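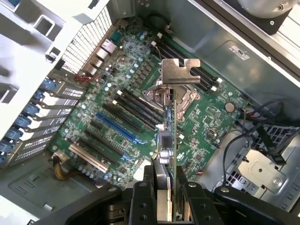 Expansion card held on edge over the motherboard, with the blue PCIe slot to the left.

How to fit an expansion card in a tower PC
By Murray Sutherland
Sep 15, 2019

Adding a card to a desktop tower takes a screwdriver and a clear table. The steps are the same for most network, storage and capture cards. Large graphics cards need extra power cables and sometimes a support bracket, and they have their own page.

What you need

A Phillips screwdriver, size 2
A small dish for screws
A flashlight
The new card, still in its antistatic bag
The manual for the motherboard, on paper or on another computer

Check the slot first

Look up your motherboard's slot layout before you open anything. Slots that look alike can be wired differently. A full-length PCIe slot may carry sixteen lanes, or it may carry only 4, and the plastic will not tell you which. The manual will.

A short PCIe card works in a longer PCIe slot. An x4 card in an x16 slot is fine, and the unused part of the slot stays open behind it. A long card will not go into a short slot unless the slot has an open end.

Old PCI slots are a different thing. They are often white or beige, and they sit a little farther from the back panel than PCIe slots do. A PCIe card does not fit in one. Don't go by color alone, though. Board makers use blue, black and other colors however they like, and the same blue can mean a graphics slot on one board and something else on the next.

Boards with two processor sockets need one more check. On many of them, some slots are connected to the second processor and are dead if that socket is empty. The block diagram in the manual shows which slots belong to which processor.

Open the case

1. Shut down the computer. Sleep is not enough.
2. Switch off the power supply at the back and pull the cord.
3. Hold the front power button in for four seconds.
4. Lay the tower on its side with the board facing up. You can do this job with the case standing, but the card is harder to line up and dropped screws go to the bottom.
5. Take off the side panel.
6. Touch bare metal on the case frame before you reach in, and again whenever you have walked away and come back.

Remove the slot cover

Find the cover at the back of the case that lines up with the slot you picked. It is easy to be off by one. Set the edge of a piece of paper along the slot and follow it to the rear panel.

Take out the screw and lift the cover away. Some cases hold all the covers with one hinged clamp, so you open that and slide the cover out. Keep the cover. If you ever take the card out again, the hole should be closed.

Move any cables that cross the slot. Front panel audio and USB cables are the usual ones.

Seat the card

Take the card out of its bag by the edges or by the metal bracket. Keep your fingers off the gold contacts. If it has a heatsink, don't squeeze the fins or use them as a handle. On small cards the heatsink may be held on by two spring pins, and it can shift if you push on it.

Turn the card so the bracket is toward the rear of the case and the contacts face the board. Bring it in upright. Watch the bottom tip of the bracket, which has to slide into the gap between the board and the case wall. If the tip lands on top of the board, stop and lift the card back out. Pushing at that point can scrape the board.

Keep the card clear of the processor socket and the memory while you bring it across. The latches at the ends of memory slots catch on things.

Once the contacts are resting in the slot, press down evenly along the top edge with both thumbs. It should go in with firm pressure. The contacts will be nearly hidden when it is in. If one end sits higher than the other, pull the card straight up and start over.

Fasten the bracket

The notch at the top of the bracket goes under the screw. Put the screw in by hand first, then tighten it until it is snug. Check the card again after tightening, as a bent bracket can lift the far end out of the slot.

Close up and test

Look around the inside with the flashlight. Count the screws in the dish if any are left. Put cables back where they were and make sure none touch a fan.

Plug in the cord, switch on the power supply and start the computer with the side panel still off. If it boots normally, look for the new card in Device Manager, or run lspci on Linux. Install the driver if it needs one.

If the card does not show up, shut down, unplug, and reseat it. After that, try another slot of the right type, then check the BIOS setup for a setting that turns the slot off.

Refit the side panel when the card is working.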